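Textile Care and Fibers
Unit 4: Cotton cloth, shrinkage and finishing

These notes go with the February lectures. Bring the Mikkelsen swatch set to lab. Sections marked with a star are on the midterm.

Fiber and yarn *

Cotton is nearly all cellulose. A single fiber is a flattened tube with a natural twist along its length, and the twist is what lets short fibers hold together once they are spun. Fiber length is called staple. Long staple gives a smoother, stronger yarn. Short staple gives a fuzzier yarn that pills sooner.

Cotton takes up water easily and is stronger wet than dry. Rayon, also cellulose, loses a good part of its strength when wet. Students mix these two up every year, so learn them as a pair.

Weave *

Warp yarns run the length of the loom and are held under tension. Weft yarns go across. In plain weave each weft yarn passes over one warp yarn and under the next. In twill the crossing point steps over by one yarn on each row, which makes the diagonal line you see in denim. Satin weave has long floats on the face. Floats give shine and drape but snag easily.

The edge that runs parallel to the warp is the selvage. If your piece has no selvage, find the warp by pulling gently in both directions. The direction with less give is usually the warp. The bias, at 45 degrees to both, stretches the most. 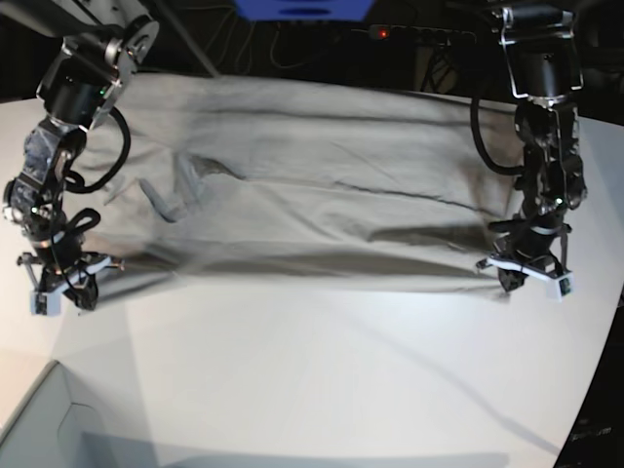

Shrinkage comes in two kinds. Relaxation shrinkage happens when yarns that were stretched in weaving and finishing are wetted and go back to a shorter length. Most of it takes place in the first wash. Progressive shrinkage goes on wash after wash, and is mainly a wool problem caused by felting. With cotton you can treat nearly all of the change as relaxation.

To work out shrinkage, subtract the length after washing from the length before, divide by the length before, and multiply by 100. Do warp and weft separately. Never average them. A tablecloth that loses 4 percent in the warp and almost nothing in the weft will no longer fit the table, and the average hides that.

Finishing

The Bundolbridge mill reading covers one plant from loom to bale. Points to take from it:

Desizing removes the starch put on the warp before weaving.
Scouring removes wax and oils. Cloth that beads water has been scoured poorly.
Bleaching comes after scouring - doing it first gives uneven color.
Mercerizing treats cotton under tension with lye. It adds luster and helps dye uptake.
Compressive shrinking pushes the cloth shorter at the mill so it changes less at home.

The reading gives lot sizes of 1,000 yards. Use that number in problem set 2, even though the Nillitz table in the back of the packet uses meters.

Lab

Cut along the grain, mark a square with laundry pen, and let the piece rest flat before measuring. Do not pull it straight against the ruler. Wash with the class load, dry flat, and measure again in three places each way. Record to the nearest millimeter.

Reading for next time: Sastilden packet, chapter on knits, up to the section on ribbing.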